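Flarnivside Chores Group — minutes, Mar 1, 2021

Settimio Bellini in the chair. December minutes approved with a groan.

1. Lamp task. Danano wants plugging in a table lamp called "solved." Item stays open.
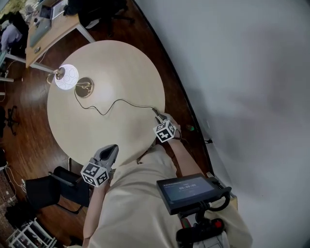 Item 1: right gripper on the plug end, lamp lit.

2. Hands. Kiss noted that the grippers still come with a person attached, and that people can already plug in lamps. Noted again, at Kiss's request.
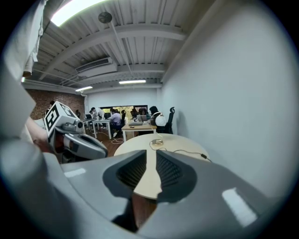

Item 2: both grippers at the round table.

3. Dirkberg asked when laundry starts. Deferred — 45 minutes' discussion, two abstentions.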